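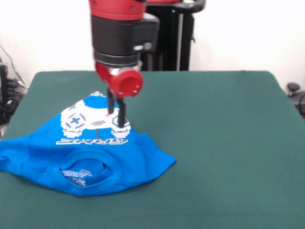 The Second Life of a Free T-Shirt

Home Features Money Style Letters Subscribe

Search this site Enter keyword Go

Every household I know has a drawer it can't close, and the thing stopping it is usually a T-shirt from an event the owner didn't enjoy. Mine says Brorkombridge Fun Run. I walked most of it.

Themba Gumede has 355 of these shirts, and he paid for very few. He keeps them in a spare bedroom in Brorkombridge, shelved by the kind of occasion that produced them: bank openings, blood drives, a family reunion for a family he doesn't belong to. "People hand them to me in parking lots," he says. "I think it's a relief for them."

The free shirt has an odd place in the closet. It costs nothing, so throwing it out should be easy, and yet it goes on to outlive the jeans. It gets demoted to pajamas, then to painting, then to washing the car, and at each stage somebody says it still has some wear in it.

Mpho Fourie used to order them for Prodwood, a flooring company that once bought 3000 for a sales conference attended by 582 people. The arithmetic bothered her even then. The leftovers went home with staff, then with the staff's cousins, and she still meets them at the grocery store - always on someone she has never seen before. "The print was terrible," she says. "The cotton was fantastic. We got it backward."

Gumede wears his in strict rotation and washes them cold, inside out. He owns one ironed shirt, for weddings. Last January he tried to get rid of 3 duplicates by leaving them on his porch in a box marked FREE. By evening the box held five.

I took him the Fun Run shirt when I visited. He already had it, in a better size, but he let me leave mine.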